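Search this site Enter keywords Go

Wenow opens its Girby table room, with place settings to borrow for home celebrations

GIRBY, June. Wenow is delighted to announce that its new table room has opened its doors in Girby, giving local households somewhere friendly to choose, try out and borrow the makings of a properly laid table. The library holds 664 pieces so far, among them cutlery, glassware, napkins, placemats and a very cheerful shelf of serving dishes, and every one of them can go home with a member for a weekend at a time.

The idea grew out of our first table room in Dramach, where we kept meeting people who loved having family over but didn't have the cupboard space (or, let's be fair, the budget) for a second set of everything. A sixtieth birthday or an engagement lunch comes along perhaps a couple of times a year, and it seemed a shame that the good forks should spend the rest of their lives in a drawer. Over 245 households have joined in Dramach, and a fair few of them had been making the drive from Girby, so coming to this side of the river felt like the neighbourly thing to do.

Members can borrow by the piece or by the setting. Settings are put together by colour, and you are very welcome to mix them up, swap the napkins, or bring in your own plates from home to see how they look beside ours before you settle on anything. There is no minimum order, so a quiet dinner for two gets just as much care as a long table on the back lawn.

For the opening season we have leaned towards darker, richer colours after a few years of everything being white and pale blue. The favourite so far pairs black cloth with a cream square and gold cutlery, the fork having a dark green handle, and a clear champagne flute to finish the place. It suits an evening meal beautifully, and it is surprisingly forgiving of gravy. 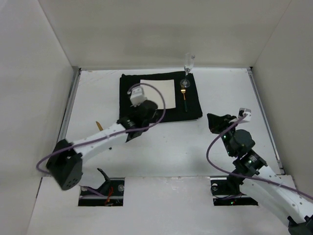
We also run short table-laying sessions on the first floor of the Virk building, and these have become a real favourite with people who would simply like an hour to play with napkins and a cup of tea in good company. Each session covers 2 complete settings, one casual and one for best, and you can take either of them home afterwards on your membership. Children are welcome with a grown-up, and many of them turn out to have firm opinions about where the glass should go.

Borrowed pieces come packed in padded totes with dividers for the glasses. Please rinse everything before you bring it back, but there's no need to polish or iron, as we look after all of that ourselves. Breakages do happen at a good party, and everyday ones are covered by the membership fee.

The Girby table room is open from 10 am until 4 pm, with later closing in the lead-up to Christmas. Visitors are welcome to drop in for a look before joining, and our staff will happily help you organise a table around a favourite dish, a bunch of flowers from the garden or your nan's old tablecloth.

Contact Wenow | Copyright Wenow. All rights reserved. | Back to top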